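**5 March 2025, kitchen table, play set sort-out**

Évan Chevalier asked me last week to finally write down what we keep on the white table and what lives in the crates, so this is my attempt, with a pot of tea next to me and the heater on. It covers the dishes, the toy food and the things I'd like to change before April. Colleagues at Clasinberg, please scribble on it as you like. 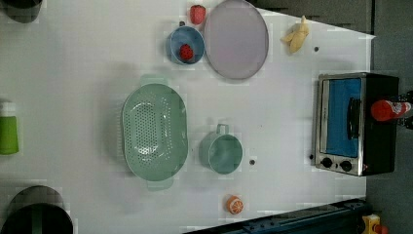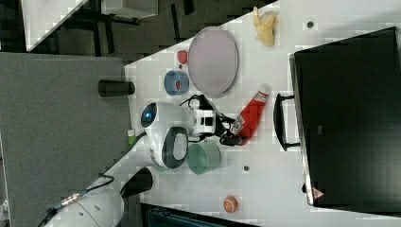 *Reading time: 3 minutes*

I'll start with the plate, as it's the piece I have the fondest feelings for. It's the big round lavender one, and it came out of the Perrin box along with a heap of things we never unpacked properly. I wasn't sure about the color when I first saw it (it looked rather washed out under the office lamps), but on the white top it sits very nicely, pale enough to be calm and still easy to find. It does take up a lot of room. I tried the smaller plate from the Sullberg box for an afternoon and missed the big one straight away, so the big one stays.

The blue bowl goes beside it and has turned into the strawberry bowl. One strawberry in, one on the table just beyond it. I like that pairing, since people who sit down to play kitchen with us nearly always reach for the loose one first, and then they notice there's a friend for it in the bowl. I'd be happy to have a third, but the other strawberries in the crate are a different make with a flatter top, and they look odd next to these two. Leave them in the crate for now, please!

Banana: the peeled one is the right one. We have a closed one too, somewhere, and I spent far too long this morning looking for it behind the shelf. The opened peel makes it look like somebody is halfway through a snack, and that's the mood I want on this table, a kitchen in the middle of its day. The orange slice has the same feeling about it, with the segments showing.

Then the sage green family. I'm very pleased with these, and I know I go on about them. The colander is a generous size, oval, with a flat handle at each end, and the mug is the same soft green, so the two of them belong together without any fuss. My only grumble is with the colander's rows of little holes, which are a nuisance to clean. I went through them with the bottle brush, then with a wooden skewer, then with the bottle brush again, and I still wouldn't swear to every one. Next time I'll soak it first and have my lunch in the meantime.

The ketchup. It's red with a white label, and it has been lying on its side whenever I come by. I used to stand it up again each time and have now given up. On top of the toaster oven is not its home, though. Its home is on the table, somewhere near the plate, so it's handy for whatever is being served.

On the toaster oven itself: I do love the bright blue inside, it cheers up all that black and steel. Two knobs on the front, both of which turn smoothly after I wiped around them. The little red light next to the right-hand one was on. Please check that it's off before you lock up, and don't store anything on top overnight.

Évan would like us to settle on 8 crates for the whole Kiltivska collection. I count 9 on the shelf at the moment, and one of them is half full of lids that fit nothing. My vote is to lay all the lids out on the floor, try each on every pot we own, and give away whatever is left. I've put the key for the stock list in the top drawer. The list runs to 1,282 lines, a good many of them the same spoon entered twice, and I'll chip away at it over the next few weeks.

Still to do:

- soak the colander, then brush it
- find the closed banana
- match lids to pots, with Évan if he has an hour
- new labels for the crates (the old tape has gone brittle)
- ask Perrin whether the lavender plate comes in a smaller size

I've left the sage mug's spare in the cupboard over the sink, wrapped in a tea towel.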